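Rollau is hiring a bench technician for the two-arm cell at our Turkton shop. The job is part time, 280 hours in all, starting in September.

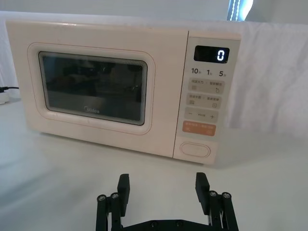

Most of your day goes to setup and upkeep. You will check the pivot bolts on the gripper linkages, clean the finger pads and reset the table between runs. The microwave goes back to the same spot with its display at 0, and the cloth behind it is hung again if it has slipped. You also log every fault by arm.

The left and right arms are serviced on separate days.

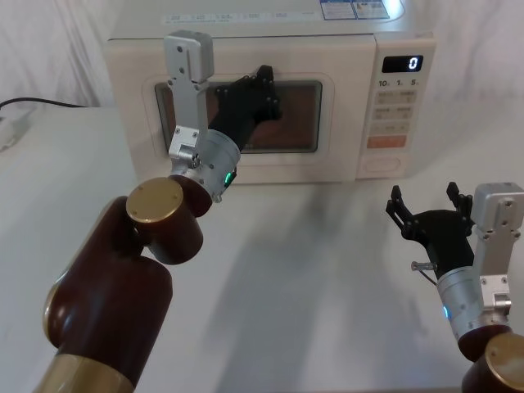 Cables are checked at each service, and wrist cameras are recalibrated after any gripper swap. The cell is due for a full strip-down at 3000 hours, and you will help with it.

What we ask for:

- 2 years of hands-on repair work, any kind of machine
- Comfort with small fasteners, torque drivers and written checklists
- Patience with door work: opening, closing and realigning the same appliance many times a shift
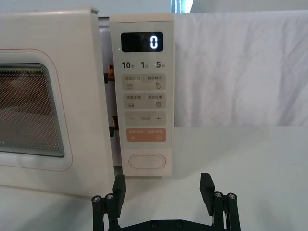 - Ability to lift one arm with a partner

## How to apply

Send a resume to the Rollau front desk, job number 3395. Posted 29/06/2021.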